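## 4. What the Assist Column Can and Cannot Tell Us

### 4.1 The claim under test

Coaches, local reporters and a fair share of the published work agree that teams win when they share the ball. Belmonte [3] puts it most strongly. In his study of the Stirnton girls' and boys' leagues, assists per made basket was the best single predictor of the final margin, ahead of rebounds and turnovers, and he advises coaches to set a team target for it at the start of the season. Geddes and Farías [7] repeat the advice with a larger sample and a little more caution.

We don't think either paper shows what it says it shows. Our doubts are of two kinds. The first is about how the numbers are made. The second is about what a high assist count means even when the number is right.

### 4.2 How an assist gets written down

Points are hard to get wrong. The scoreboard, the two benches and most of the gym are checking them as they happen. No one checks assists. At the level studied here, an assist is whatever the person keeping the book thinks it is, and the rule that person works from is short and loose. A pass that "leads directly to" a basket can be read to include one dribble, two dribbles, or a shot fake and a step to the side. All of these readings turned up among the scorekeepers in the Griltthorpe conference, and most of the people holding them were sure theirs was the official one.

The 277 games in our sample came from seven schools. For each game we had the home book, and for 80 of them we also had the visitors' book and full game video. Those 80 games are the basis of this section. They weren't picked at random. They are the games for which both schools kept their books and agreed to lend them, and a school that lends its books is probably a school that keeps them with care. If anything, the disagreement we report is smaller than it would be in the wider league.

Two of us (Mansilla and Bautista) coded the video separately using a one-dribble rule, without seeing the books and with the score covered. Where our codes differed, we watched the play again together. We make no claim that the one-dribble rule is the right one. It is only a rule that two people can apply in the same way on a Monday and again at the end of the week, and the books could not meet even that standard.

The pattern was plain enough. Home books gave the home team more assists than the video did, and gave the visitors fewer. The visitors' books did the same thing in the other direction. Field goals, by contrast, matched across all three sources in nearly every game, and the few mismatches were tip-ins credited to the wrong player. We looked for signs that scorekeepers were padding the totals of star players and did not find a clear case. The simpler reading is that people keep a closer eye on the team they know. They can tell who threw the pass because they know how that player stands and moves, and when they can't tell, they leave the column blank.

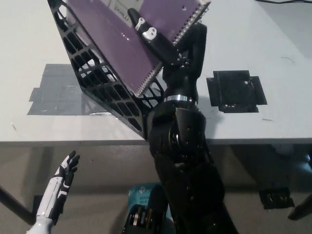
**Figure 3.** Purple spiral-bound notebook in the grip of a black robotic hand, at a black lattice-style holder.

There is a further problem, and we consider it more serious than loose rules. Scorekeepers know the score. In games decided by a wide margin, the winning team's own book was more generous with assists in the fourth quarter than in the first, measured against video of the same quarters. In close games we saw no such drift. A scorekeeper whose team is well ahead has time to think kindly about a pass. One whose team is trailing by a basket is watching the clock and the fouls.

If that is right, then part of the link between assists and winning margin is made by the margin itself. The big lead comes first and the extra assists are written down after it. Belmonte's regression can't separate the two, because it uses full-game totals taken from home books only. Geddes and Farías do add a term for home court, but that term shifts every home game by the same amount. It does nothing about a bias that grows as the lead grows.

### 4.3 Assists without sharing

Suppose the books were perfect. We would still be slow to read a high assist rate as a sign of unselfish play.

An assist needs a made shot. A team that passes well to players who miss gets no credit for the passing, and a team of good shooters will turn ordinary passes into assists all night. Over a season, shooting skill and assist totals will rise together whether or not anyone has learned to share. We tested this in a crude way by counting, in the video games, every pass that would have been an assist under our rule had the shot gone in. These "possible assists" were only weakly tied to the result. Once shooting percentage was in the model, they added nothing we could tell apart from noise.

The same goes for balanced scoring, which is often offered as the companion claim. A box score with several players in double figures looks like proof of a team effort. It may be. It is also what a lopsided game looks like after the starters sit down and the bench gets long minutes against tired opponents. When we cut each game off at halftime, winning teams were slightly *less* balanced than losing teams. We would not build anything on that result, and we mention it mainly because the full-game version has been built on so heavily.

The Palano summer program is sometimes raised as a counterexample. Its coaches set an assist target, and its teams improved. We have read the program report [11] and have no reason to doubt the improvement. The report also says that the teams added a morning shooting session in the same summer, and that several older players joined partway through. No comparison group is given. The report credits the assist target in its first paragraph and does not come back to the shooting session at all.

### 4.4 What we would accept as evidence

We aren't arguing that passing doesn't matter, and one of us has coached long enough to believe strongly that it does. The complaint is that the assist column, as kept in school gyms, is too weak to carry the claim. A fair test would need assists coded from video by people who can't see the score, under a written rule, with missed shots counted as well as made ones. It would also need the passing to be measured before the lead opens up. First-quarter passing against final margin would be a start.

That work is slow. Coding took us more than 600 hours, and much of it went to rewinding the same few seconds to see whether the ball touched the floor. Panganiban [9] has suggested training the scorekeepers instead, and reports better agreement after a single evening session. We would like to see that result hold past the first few games. Her follow-up stops in May, before any of the trained scorekeepers had worked a second season, and the books she compared were from pairs who had sat through the session together. Agreement between two people who learned the same habits is worth having, but it leaves open whether either of them matches the video.

Until something better is available, we leave assists out of the main models in Section 5. Readers who want them back in will find the totals from both books and from the video in the supplementary tables, listed by game and quarter. Adding the home-book totals improves the fit of every model we tried. For the reasons given above, we don't take that as a point in their favor.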